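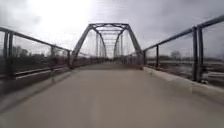
4. Participants and training programme

Nov 8, 2019 | Penden Centre for Exercise Studies
Filed under: Strength & Conditioning, Open Research
116 shares | 3 comments

Adults who described themselves as underweight or slow to gain muscle were recruited through two leisure centres in Ketbridge. Of those who replied to the first notice, 219 met the entry conditions and 100 were accepted, this being the largest group the gym could supervise. None had followed a regular lifting programme in the year before entry. All gave written consent.

Training began in April and was held three times a week. Each session was built on the squat, the bench press and the seated row, with loads raised when a participant completed every set on two visits running. Those placed in the second group followed the same lifting plan and added a brisk outdoor walk on two of the remaining days. The purpose of the walk was to test whether light endurance work would slow gains in lean mass, a concern often raised by coaches and by participants themselves at the first interview.

Food intake was recorded in the Mansilla diary, a paper booklet completed at each meal. The highest daily intake accepted as plausible was 3590 kcal, and entries above this figure were checked with the participant before being kept. No supplements were supplied. Participants already taking a protein powder were asked to keep to their usual amount. 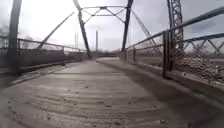
Walking pace was set by effort, as heart rate monitors were not available to the whole group. Participants were told to walk fast enough to breathe more deeply while still being able to hold a conversation. Routes were left to their own choice, provided that the ground was firm and mostly level. A bridge deck with railings on both sides, as in Figure 2, was considered suitable, although participants were advised to watch their footing where the surface was worn or scattered with dirt and small debris. Stairs and steep hills were excluded, as these would have placed a further load on the legs between squat sessions.

Figure 2. Walking surface on a steel truss bridge.

Attendance and walking times were entered weekly in the Vitum log. Missed lifting sessions could be made up within the same week, but missed walks could not. Body mass was measured in the morning before food, using the same scales throughout, and strength was tested on a separate day.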